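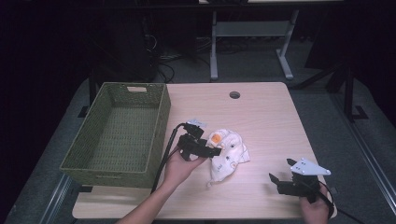

会社概要

ホーム > 企業情報 > 会社概要

事業内容 製品 品質管理 採用 お問い合わせ

株式会社Gondeoは、オフィスおよび教育施設向け什器の設計、製造、保守を行う会社です。主力製品は会議用テーブル、個人用デスク、配線部材で、いずれも受注生産としています。

事業所

本社および設計部門はPlosauに置いています。製造は隣接するPornsideの工場で行い、切断、縁貼り、穴加工、組立、検査の各工程を同一棟内に配置しています。工場の延床面積は3975平方メートル、生産ラインは2本です。第1ラインは天板、第2ラインは脚部と金物の組付けを担当します。

設計方針

天板の寸法は標準品で31種類を設定しています。配線孔の位置は使用機器の配置と電源の取り出し方向から決定し、図面承認後の変更は原則としてお受けしていません。角部の丸み寸法は製品系列ごとに統一しており、補修用の縁材も同じ型で供給します。

品質管理

完成品は出荷前に平面度、がたつき、表面の傷を検査します。検査記録は製造番号と対応させて保管し、保守の際に参照します。荷重試験は製品系列ごとに実施し、接合方法または金物を変更した場合は再試験の対象とします。試験条件は納入仕様書に記載しています。

Prydderchシリーズについて

Prydderchは、間仕切り変更の多い執務室を想定した組替え式デスクです。脚部は左右共通部品で、連結時には中間脚を共用します。連結金物の締付けには付属の六角レンチを使用します。今年4月の改訂で配線受けの固定方法をねじ止めから差込み式に変更しました。旧型の配線受けとは互換性がありませんので、追加注文の際は製造番号をご確認ください。

保守

製品の保証期間は納入日から2年です。保証期間後の部品供給、天板交換、移設に伴う再組立は有償で承ります。お問い合わせの際は、天板裏面のラベルに記載された製造番号をお知らせください。

最終更新日:2024年7月26日

シェア 2 コメント 0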